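LAUNDRY CORNER, the July one

Quick one this month, I have a load going and it beeps at me if I leave it.

First, thank you for all the mail after the towel piece. 40 replies, and I have read every one, even the one that was only about fabric softener and went on for two pages. I am still working through the questions. If yours isn't here it's in the pile.

So. Stacked machines. Plenty of you are moving into places with the washer and dryer one on top of the other, in a bedroom or a hallway or what used to be a closet, and the letters all say the same thing. No counter. No floor. Nowhere to put the basket. I have lived with a stack for years and I still mutter at it.

What I do, in the order I do it:

Basket on the floor, left side, before anything else gets opened. Sort on the bed. Yes, on top of the made bed, put an old sheet down. Darks, lights, the stuff with a zipper. Pockets now. Not at the machine, at the bed, where you can see the tissue come out.

Then carry one pile only. People carry all three and put two of them on the floor and then stand on a sock.
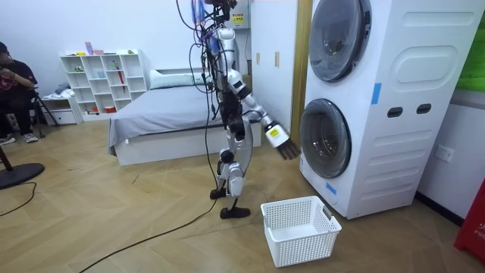 Which drum is the dryer?
Check the control panel or the manual before you load anything, but in most stacks the washer is the bottom one and the dryer is on top. The washer is heavier and does the hard spinning, so it goes low.

Maya Kassab wrote in about reaching the top door. She is five foot one and was using a kitchen chair. Please don't use a chair with wheels Maya (she was). A low step with rubber feet, pushed under the bed when you're done. And take things out of the top in small armfuls, one sheet is an armful. Two sheets is a parachute.

She also asked whether she can keep the soap on top of the stack. No! It walks off during the spin. Mine landed behind the thing and I had to fish it out with a coat hanger, cap gone, blue goo down the wall. Soap lives in a tub on the floor or on a shelf that isn't touching the machine.

Zaid Azar wants to know about the noise at night. His stack is on the other side of the wall from his pillow. Things to try, cheapest first. Don't wash one heavy thing alone, a single bath mat will bang all night. Check the feet are all touching the floor, push on the corners and see if it rocks. Drop the spin speed one notch. After that you're into mats and pads and I haven't tried enough of them to say. Tandorden sells one, several of you like it, two of you hated the smell when it was new. Air it on the balcony first I guess.

Leave a gap between loads too. I put the wash on at 7 in the morning and don't look at it till I've had breakfast and definately not before coffee.
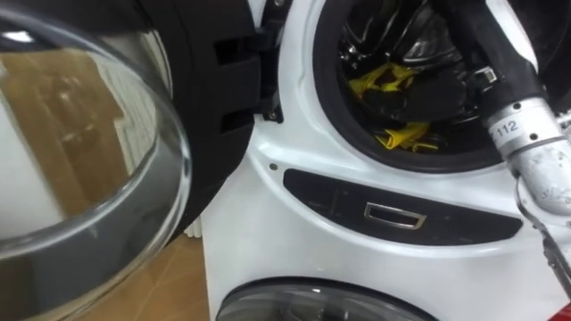

COLORS & DARKS

Most asked question in the pile, by a mile. Can the bright thing go in with the black thing.

Yellow and black is the pair I get asked about more than any other and I do it all the time. Rules. Both have to have been washed before, more than once. Cold water. Short cycle. And take them out when it ends, don't go to the store and leave them sitting damp in a lump together. The sitting is where I've had trouble. A yellow dish cloth of mine went a sort of pond color after an afternoon under a wet black T-shirt, and both of them were old.

If the black thing is new it goes alone. Or with other blacks. Three washes at least, jeans more. You can test it, wet a corner and press it on a white paper towel. If the towel comes up gray or blue you have your answer.

Broltilska color sheets, since I was asked. They're fine. I use half of one. They catch some of the dye but they won't save you from a brand new black hoodie.

Unloading. Open the door all the way, right back on its hinge, not halfway. Halfway you catch your elbow on it and you miss whatever is stuck at the back. Spin the drum round once by hand with your palm. Look up as well as down, socks cling to the top. Then run a finger round inside the rubber lip. I have found a hair tie, a coin, a Gallagher's loyalty card (still works) and once a whole pea.

Wipe the rubber with a dry rag while you're there. Leave the door open a bit afterwards so the inside can air out, unless you've got a cat or a small kid, in which case wipe it twice and shut it.

Soap drawer, same thing, pull it out and rinse it under the tap every couple of weeks. Mine had a crust. I won't go on.

ODDS AND ENDS

The stain chart is reprinted, page 2 of the insert. The last one had red wine and red ink swapped over, my fault, sorry to whoever's tablecloth that was.

Swap table at Idport is still on, bring clean baskets and hangers only. No more single hangers from the dry cleaner please, we have a crate of them.

Next time, duvets, and whether you can do one at home in a small drum. Send me your disasters. Short ones if possible.

Thats the beep, got to go.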